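Search Handamum Find Food & Kitchen

How do you make groceries last when the store is 40 miles away?

Assunta Bianchini
Hi all, first time posting so be gentle! We moved up past Canell in September and I'm still shopping like I did in town, meaning I buy whatever looks good and figure I can run back out for the rest. Well, the nearest real supermarket is 40 miles each way now and the road up here isn't one you want to do for a bunch of cilantro. There's a little place at the gas station called Lokireck that has milk, onions, and a LOT of jerky, and that's pretty much it.

So I'm trying to shop every two weeks. The first week is lovely, we eat like kings. Then somewhere in the second week I open the fridge and find a bag of spinach that has turned into soup, a cucumber with a soft end, half a tub of sour cream with a fuzzy hat on, and nothing that adds up to dinner. Last trip I spent $121 and we still had toast and scrambled eggs three nights running (my husband says he's fine with that, but he would be, he was raised on it).

I have a normal fridge with the freezer on top, no chest freezer yet, and one deep cupboard that goes back forever and eats cans. I've started sorting things into open baskets so I can at least see what I bought and it does help some.

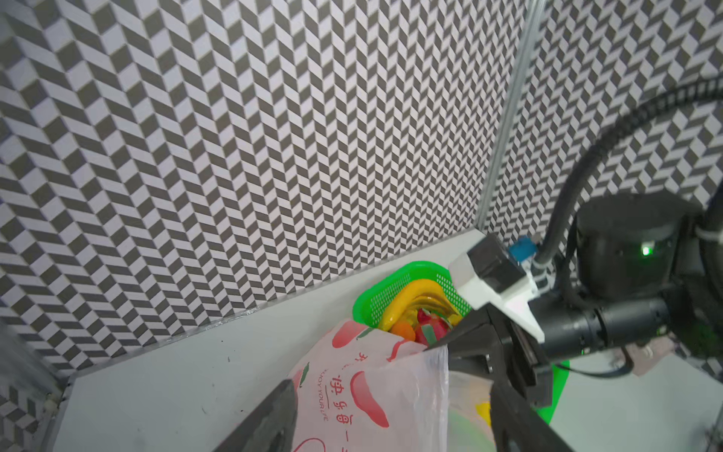 Green basket with a mesh side

What I'd really like to know is what you buy for week two. Do you plan every meal? Do you freeze bread? I tried freezing potatoes and I don't want to talk about it. Also we're at 3000 feet, if that makes any difference to how dried beans cook, mine seem to take all afternoon.

Tipene Merrick
Welcome up the hill! I've been out on the Kamolrat side for years and I went through the spinach soup stage too, so don't feel bad.

The biggest change for me was eating in order. I quit planning meals by day and started planning by what dies first. When I get home I write two lists on the back of the receipt and stick them on the fridge door. The top list is the stuff that has to go in the first few days: salad greens, berries, fresh herbs, mushrooms, fish, ripe avocados. The bottom list is everything that can sit. If something's on the top list, it gets eaten before I'm allowed to touch the bottom one. I cheat sometimes, but mostly I stick to it.

For week two I lean on cabbage. I know, I know. But a whole cabbage will keep for weeks in the crisper and it does the job of lettuce in a taco, it goes in soup, it fries up with noodles, and you just slice off what you need and wrap the cut side. Carrots are the same deal. Take the green tops off if they come with them and keep them in a bag in the drawer. Celery I wrap in foil, which my mother did and which I thought was nonsense until I tried it. Apples last great in the fridge, but give them their own drawer if you can, they make other stuff ripen faster. Oranges and lemons are good for ages cold.

Potatoes and onions both want somewhere dark and cool, and don't put them together. I had mine in the same crate one winter and the potatoes sprouted like something out of a science fair. And don't put the potatoes in the freezer raw, but I think you know that now!

Bread, freeze it, absolutely. Slice it first, get as much air out of the bag as you can, and toast it straight from frozen. Tortillas freeze well too, and so does butter, and so does shredded cheese (block cheese goes crumbly, so I grate it first and then freeze). I freeze meat flat in zip bags, a dinner's worth in each, standing up on end like files once they're hard. With a top freezer that's what saves you. A family pack thrown in whole takes up half the space and then you have to cook the whole darn thing at once.

On beans, soak them overnight with a good pinch of salt in the water and check how old the bag is. Altitude slows things down a little and old beans slow it down a lot more. I threw out a bag last year that I'd simmered for most of a Sunday-type afternoon and they still rattled in the bowl. A pressure cooker fixes most of it if you have one. If they're red kidney beans, boil them hard for at least ten minutes before you drop the heat, and don't try to do them in a slow cooker from raw.

And for that deep cupboard, put your cans in a shallow box that you can pull out like a drawer. New cans go in the back.

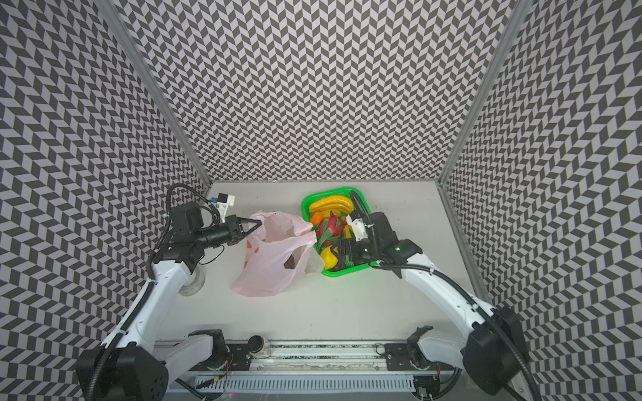 Assunta Bianchini
Should I wash all the vegetables before I put them away?

Tipene Merrick
Leave them unwashed until you're ready to use them, they keep longer dry. If you do wash greens ahead, spin them well and put a paper towel in the container.

dottie_in_canell
just get a chest freezer. we got a used one and it paid for itself. put it in the garage and you're done.

also powdered milk is fine for baking, don't let anyone tell you different. I keep a bag for pancakes and save the real milk for coffee. the Lokireck milk costs way too much, and check the date on it before you leave the counter

Assunta Bianchini
Thank you both so much! I did the two lists on the last run and I got all the way to day twelve with actual vegetables, and I only lost one zucchini (it was hiding behind the pickles). The cabbage and noodles thing is a hit here, even with the toast-and-eggs man. I'm grating cheese tonight. Chest freezer is on the wish list but we don't have a garage, so it would have to live in the bedroom and I'm not sure I'm there yet.

Dottie, do you know if you can freeze the milk too? I've got room for a half gallon if I move the peas.

dottie_in_canell
you can, pour a little out first so it has room to swell. thaw it in the fridge and shake it hard. tastes fine, looks weird

2133 views

Related in Food & Kitchen
Can I freeze cooked rice?
Best way to store onions over winter
My crisper drawer keeps filling with water
Cooking dried beans without a pressure cooker
How long does opened sour cream keep?
Shelf liner for deep cupboards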